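The Last Bookbinder's Street in Collberg

21/08/2022

By Oluwatosin Shehu

Got off the bus in Collberg with a bag of broken books and no real plan. My aunt's old recipe binder, two hymnals, a road atlas with no spine left. People had told me there was a street. Turned out to be half a street, uphill, and three of the shops now sell phone cases.

But the Rondell is open. Narrow door, green paint, smell of glue right out to the sidewalk. Inside it's shelves to the ceiling and a long bench where two women were sewing pages and arguing about soup.

They do 600 books a year. Used to be more. Schools sent everything here, back when schools had anything to mend. Now it's family Bibles, cookbooks, the odd thesis from somebody who wants it to look serious. A plain rebind takes 5 days if the paper is good. Mine wasn't. The hymnals had been taped, and tape is the enemy, I got a long talk about tape.

Things I learned in one afternoon. Old glue comes off with paste and patience, never a knife. Thread gets waxed or it squeaks and frays. You press a book longer than you think, then you press it again. Cloth is cheap, leather isn't, and the leather man in Nerkgate retired in August so everyone is a bit worried.

Prices are on a card by the till, handwritten, crossed out, rewriten. I payed for the atlas and the binder and left the hymnals for later. Could have haggled. Didn't feel right.

Lunch at Sani, across the road, where the binders eat. Beans, flatbread, a pickle that made my eyes water. The owner keeps a shelf of books the shop has fixed for him, mostly westerns, all rebound in the same brown cloth so he can't tell them apart. He pulls one at random after closing and reads whatever it is.

I asked whether anyone young was learning. There are 4 apprentices, down from a dozen, and two of those come only in the summer. One wants to make boxes. Fine, they said, boxes pay. Clamshell boxes, slipcases, little trays for letters. A collector ordered a whole wall of them last winter and that kept the heating on.

Went back up the hill before the bus. Atlas was already in the press, road to the coast squashed flat under an iron plate. The older of the two women let me turn the wheel a quarter. Harder than it looks, my wrist hurt till dinner. She said come back for it and bring the hymnals' missing pages if I ever find them. They're in a drawer somewhere. I'll look. 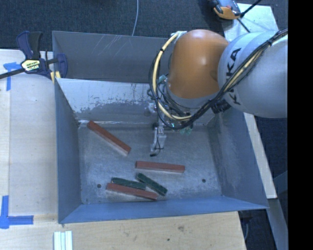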